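We Should Keep the Slow Examples

By Ladi Tijani

In my first month at Krawczyk I was given a simple task. I had to look at recorded demonstrations and decide which of them were good enough for training. A person had guided the robot to pick up an object and place it somewhere, and I watched the recording and pressed one of two keys. I finished 904 recordings in this way. I rejected 289 of them, and today I think that a large part of those rejections was wrong.

The rules were written on one page. A demonstration should be smooth. It should not contain a pause longer than two seconds. The hand should go to the object by a direct path, and if the operator missed the object and tried again, the recording should be removed. I did not question these rules. They looked reasonable to me, and they also made my work fast, which I liked.

The trouble came later, with the policy we called Troton. It was trained on the clean set and it moved very beautifully. Visitors always said so. But when a bottle stood a little closer to the edge than usual, and the fingers touched it and turned it by a few degrees, the policy did not know what to do. It closed the hand on air and carried the air to the shelf with full confidence. In our training set there was almost no moment in which a hand had touched something wrongly and then corrected itself. I had removed those moments with my own key.

I am not the first person to notice this problem. People who work with imitation learning have been discussing it for a long time, and there are several methods to deal with it. Still, I see that in daily practice the teams continue to clean their data as if they were preparing a film for an audience. I want to argue against this habit.

Let me first be fair to the other side. My colleagues on the Flillano project say that bad demonstrations teach bad behavior, and they have seen it. If the operator hesitates in front of every cup, the robot will also hesitate in front of every cup, and it may stay there forever. They are right about this. I have watched a robot stand before a shelf for so long that I went to make tea. They also say that storage and training cost money, and a recording with three attempts is three times longer than a recording with one. I cannot disagree with this either.

But there is a difference between a hesitation without reason and a hesitation with reason. When an operator stops because he received a message on his phone, this pause has no information in it. When he stops because the bottle is transparent and he cannot judge the distance through the headset, the pause tells us something about the task. The same is true for the second attempt. It begins from a position where no planned demonstration would ever begin, and it shows how to return from there. I don't know a cheaper way to obtain such examples.

The one-page rules cannot see this difference. They measure time and path, and both kinds of pause have the same length. A person who watches with attention can usually see it, but then this person needs permission to think, and more than a few seconds per recording. In most places I know, the reviewing is given to the newest employee, as it was given to me.

Last October we did a small exercise with the Claltlow set. It had 677 recordings, and two of us reviewed all of them again with a third key, which meant "keep, and mark the correction." We marked where the mistake started and where the recovery started. During training the part before the recovery was not used as an example to copy, and the recovery was. In the end we kept 424 recordings without any mark and a good number of others with a mark. I will not claim a big result, since we changed two other things in the same month and I cannot separate them. What I can say is that I trust this data more, and when the robot does something strange, I can search the marks and find a similar moment.

There is also the question of what this does to the operators. Under the old rules they learned very quickly what would be rejected, and they began to avoid it. They placed each object in the easiest position before starting. They chose the can before the soft bag. One operator told me that on Saturday, when she was tired, she used only the objects she could grasp without looking. Her recordings from that day passed my review almost completely. Our rules had asked for exactly such data, and we received it.

So my proposal is modest. Write down why a recording is removed, in one sentence. Let the operators mark their own difficult moments, because they remember them better than any reviewer can see them. And give the reviewing to somebody who has operated the robot for at least a week. 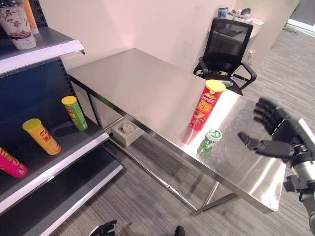

Opinion: Robot Learning

A red chip canister and a small green bottle stand close together on a shiny steel table, with an open hand just beside them. On the shelf at the left, other canisters are lying on their sides. I would like operators to feel free to work with arrangements like these two, the standing and the lying, and to send us the attempts that went badly together with the others.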